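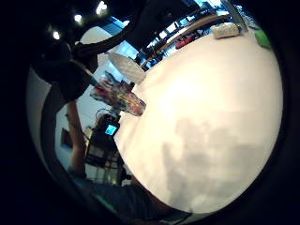

The cup of markers on the white table, through the wide lens.

Two grippers in Vetusden – gallery and notes
Text by Máté Hegedűs
Sun 22 December

In the last months we have tried two hand-held grippers in our room in Vetusden. The first one is from Rustad and the second one is from Provano. Both are tools that a person holds and closes with the fingers, and both carry a camera with a very wide lens near the jaws. The recordings are later used to teach an arm. We wanted to know which of the two we should buy more of, and I promised to put our pictures and my notes on one page, so that the colleagues in the other building do not have to ask me by e-mail.

I am not a photographer and my notes are not a test report. Numbers are given only where I wrote them down on the day.

Markers
Our first task is always the markers. You take one from the cup, you hold it for a moment, you put it back. It sounds very easy and with the bare hand it is. With a gripper the marker likes to turn between the jaws, and then its lower end hits the rim. The Rustad has flat pads, quite hard, and a thin marker can turn in them if you do not take it exactly in the middle of the pad. The Provano has softer pads with a shallow groove. I expected that the groove would win every time, but it is only better when the marker stands nearly upright. If it leans to the side, the groove takes it at a wrong angle and you must open and start again.

A clear cup is also a good choice for this task, and I would like to keep it. You can see through the wall where the lower ends are. A paper cup hides them, and then the person who holds the gripper begins to guess.

The lens
Both firms offer a normal lens and a wide one. We used the wide one for everything on this page. A straight table becomes round like a loaf of bread, and new people complain about it in the first hour. After that they stop. What you get for the bent table is that the camera still knows where it is in the room: the windows, the ceiling lights and the wall all stay in view while the jaws are working low over the table. With the normal lens we lost the position many times when the hand came close to the white surface, where there is nothing for the software to hold on to.

The bright windows are a weak point. On the Provano the exposure changes quickly when you turn towards them, and it needs a moment to come back. The Rustad changes more slowly, so the picture is too bright for longer but it does not jump. For our software the slow one is easier. I know that Provano has a setting for this in the menu. We found it on the last day.

Weight
The Provano weighs 294 grams without the cable. I did not weigh the Rustad because its battery cannot be taken out, and a comparison would not be fair, but in the hand it is clearly heavier. For a short task I prefer the heavier one, it shakes less. After a long morning my wrist had another opinion. If you work with the arm raised, as we do for the flowers, please change hands or change persons often.
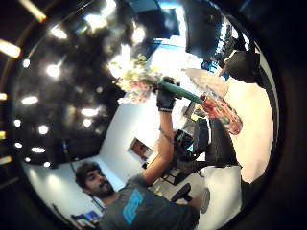
Flowers were added to the list late, on the wish of the group that works with soft objects. A bouquet is a difficult thing for a gripper. The stems want to be held firmly and the blossoms do not want to be touched at all, and the wrapping is slippery and makes the whole thing thicker than it looks. We tried holding by the wrapping and holding by the bare stems, and I would say that the wrapping is the better place, if the pads are soft. The hard Rustad pads pushed a fold into the film, and the next time the bouquet bent at this fold.

Cellophane has one more problem, it shines. Under ceiling lights you get white patches that travel over the film when the bouquet turns, and our tracking sometimes took such a patch for a real point on the object. We switched off one row of lights and this helped a little. A cloth wrapping would solve it, but the flower shop uses film, and we should practise with what the shop gives.

We also recorded what the bare or gloved hand does in the same task, for comparison. I recommend this to everybody. When you see how a hand turns the bouquet before it puts it down, you understand why the gripper has trouble: it has no second movement inside the grip, so the whole arm must do the turning.

The controller
Both grippers send their data to the same Mendura box, so at least this part was equal. The box is reliable but its start is slow, and the small lamp on it shows green before it is really ready. Wait until the second beep. In the first session we did not wait, and the first recordings have no jaw position in them. They are still in the folder, with the word "nojaw" in the name. Please do not use them for training.

What we have
From all sessions there are 197 recordings that I consider good. The longest one has a little over 4,000 pictures in it, most are much shorter. Markers make up the larger part, flowers the smaller part. Everything is sorted by gripper and then by task, and the calibration files lie beside them. If a recording has two calibration files, take the newer one.

My choice
For the markers and for other hard, thin things I would take the Rustad, but with softer pads, which we can cut ourselves. For flowers, bags and everything with film around it I would take the Provano and use the slow exposure setting from the first day. If there is money for one kind only, then my vote goes to the Provano. The pads are easy to change and the lighter body matters more to people than I thought at the beginning – two colleagues asked for it by name when we planned the next sessions.

We continue in February with cups and lids. Provano has agreed that we keep their gripper until then, and the Rustad stays with us in any case. If you want to come and try them, write to me a few days before, so that I can charge the batteries and clear the table.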